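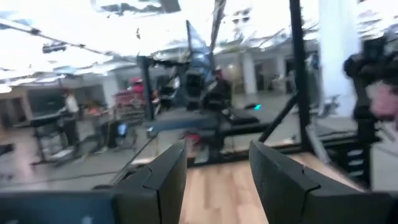 Treasa asked me last month why a robot needs to be taught at all, if people already know how to put a scrap of paper into a tub. It is a very good question. I will try to answer it on this page, and I will use easy words where I can.

How a robot gets its lessons

A person can tell a friend, "Please clean up the table," and the friend understands. A robot arm does not understand it in this way. It has motors, and each motor must know how much to turn at each small moment. To write all these numbers by hand would take a very long time, and one moved cup would spoil them.

So researchers use another method. It has a long name, imitation learning. To imitate means to copy. You learned many things like this too, for example how to tie your shoes. Somebody did it slowly, you watched, and then you tried it with your own hands.

In the Fotovau project the lesson goes like this. A person guides the arms through the whole job, from the start to the end. During this time the computer saves two kinds of things. It saves what the cameras see, and it saves how every joint of the arms is bent. One such recording is called a demonstration. Then the things on the table are put in new places, and the person does the job again.

Why soft things are hard

Try this at home. Put a toy block on the table and pick it up with two fingers. Now do the same with a crumpled wrapper or a thin cloth. The block has always the same shape. The soft thing changes its shape when you touch it, and it will never look quite the same again.

For a robot this is a big difference. With a block it can learn, "here is the corner, close the fingers there." A crumpled thing has folds in it, and the folds are in other places each time. The gripper must find a fold which is high enough to pinch. If it closes too high, it catches only air. If it pushes too low, it presses on the table.

There is also the question of letting go. A light piece can hang on the finger when the gripper opens. Dymphna Daly, who guides the arms in many of the demonstrations, makes a small stop over the tub before she opens the fingers. After training, the robot began to make this small stop too. No one had written it in the program. It was copied together with all the rest. 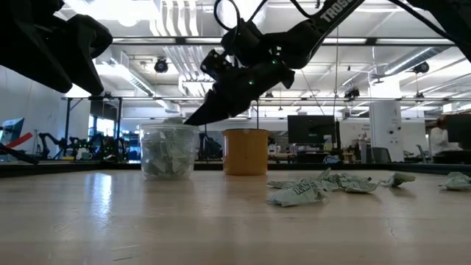
How many lessons are enough?

This was the question of our study. We trained the same robot program three times. The first time it got only 40 demonstrations. The second time it got 300, and the third time it got 1,336.

With 40 the robot moved to the right part of the table, but it often closed its fingers next to the piece. With 300 it could pick up most pieces when they lay far from each other. When two pieces lay close together, it became unsure and moved a little left, a little right, and left again. With 1,336 this happened much less.

You may think that more is always better. We thought it also. But Fiachra Hegarty looked through the recordings and found that many of them were almost the same. The pieces had been put in nearly the same places, and the robot could not learn much new from them. It is like reading one page of a book again and again.

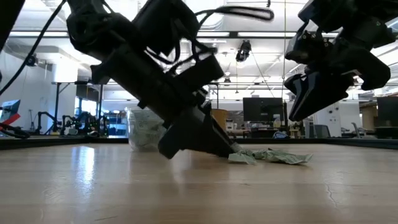
For this reason we changed the plan. We asked every person who guides the arms to make each start different. A piece can be near the back or near the front, it can be a tight ball or a long strip, and it can lie close to another one. We now have 3,055 demonstrations, and the new ones help more than the old ones did.

The robot still makes mistakes. Very flat pieces are the most difficult, for there is nothing to pinch. Brendan Mulligan wants to teach it to push a flat piece with one finger until a fold comes up. We will begin with this in January.

Words to remember

Gripper: the hand of the robot. Ours has two fingers.
Joint: a place where the arm can bend, like your elbow.
Demonstration: one recording of the whole job, done by a person.
Imitation learning: to learn by copying many demonstrations.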